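Re-covering a drop-leaf table: notes on the finish
December 16, 2025

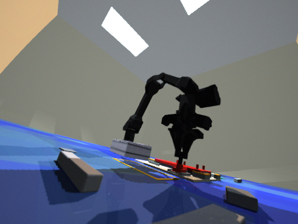
I stripped the drop-leaf table in September and put off the finish until the shop was warm enough to cure anything. The old coating was a brittle varnish that came off with a card scraper in most places. The leaves needed a chemical stripper along the hinge line, where the scraper would not sit flat.

I compared two products on offcuts. Zuvent is a thin wiping varnish. Barua is a hard wax oil and goes on with a white pad. Both were applied over maple sanded to 180, and both were left 14 days before I put a mug of hot coffee on them.

Zuvent took 5 coats to build to an even sheen. It showed a faint ring that was gone by the next morning. Barua needed only two coats, but the ring stayed and I had to buff in more oil to hide it. For a table that gets daily use I went with Zuvent.

Sanding between coats was with 600 grit paper, used dry and with very little pressure. I tried 500 first and it cut through at the edges of the leaves, so I had to start that side over. Round the edges slightly before the first coat if yours are crisp.

The hinges are the original steel ones. I cleaned them in mineral spirits and refitted them with brass screws from Trirkton, one size up in length. The old holes on the left leaf were stripped and got plugged with hardwood dowel.

Still to do: the gateleg pivot squeaks under load, and the underside has one coat so far. It gets a second one this week.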